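FOR IMMEDIATE RELEASE

Jun 27, 2023

Lornis Opens Jalleo, a Shared Kitchen and Food Storage Room, in Fekcombe

FEKCOMBE — Lornis, a housing nonprofit, has opened a shared kitchen and food storage room on the ground floor of its Nair building. The room is called Jalleo and is open to all 147 households in the building. Residents can use it to cook in larger batches, pack meals to take upstairs, and keep dry goods that do not fit in their own apartments.

Many of the apartments in Nair have small kitchens with little counter space. In a survey of residents last October, the most common request was for a place to prepare food for more than one or two people at a time. The second was for storage. Lornis combined the two requests into one project and set aside a former bike room for it.

Jalleo has two stoves, a double sink, a refrigerator for same-day use, and a long counter against the inside wall. Shelving for dry goods takes up the opposite side of the room. There are 50 numbered shelf spaces, assigned by sign-up for three months at a time. Households on the waiting list will be offered a space when the first period ends.

"People here cook a lot, and they were doing it on a cutting board balanced over the sink," said Noemí Maldonado, program manager at Lornis. "What they asked us for was a flat place to work and somewhere to put the rice. So the money went into counters and shelves. We left the walls the color they were."

The kitchen is stocked with a basic set of pots, knives, cutting boards, mixing bowls, and food containers. These stay in the room. Residents who want to carry food home are asked to bring their own containers with lids, and to label anything left in the refrigerator with a name and apartment number. Food left overnight in the refrigerator will be thrown out at the morning check.

Cooking time can be booked in blocks of 2 hours. Each household may book two blocks a week. Walk-in use is allowed when no one has booked the room. The last 20 minutes of each block are set aside for washing up, wiping down the work surfaces, and returning items to their shelves.
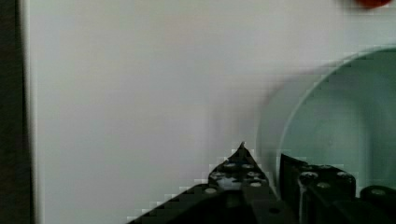

Containers for the kitchen were chosen with storage in mind. Lornis wanted residents to be able to check what was left of an item without opening everything on a shelf. Plain steel was considered and turned down for that reason. See-through colored pieces, such as the pale teal one with the curved rim, let some light in and still stand out on a white surface. Residents may bring similar pieces for their assigned shelves as long as they fit within the marked space.

Open bags of flour, sugar, and grain are not allowed on the shelves and must be moved into closed containers. Glass jars are allowed on the two lower shelves only. Cleaning products are kept in a separate locked cabinet, and the key is at the front desk.

There is no charge to residents for using the kitchen or for a shelf space. Lornis is paying for the room from its building improvement budget. The first group of residents completed a short kitchen safety session before opening, and further sessions will be held each month. One adult from each household must attend before booking.

Sign-up sheets for cooking times, shelf spaces, and safety sessions are at the Nair front desk. Printed house rules are posted inside the kitchen door — large-print copies can be requested.

Media contact:
Noemí Maldonado
Program Manager, Lornis
Nair Building, Fekcombe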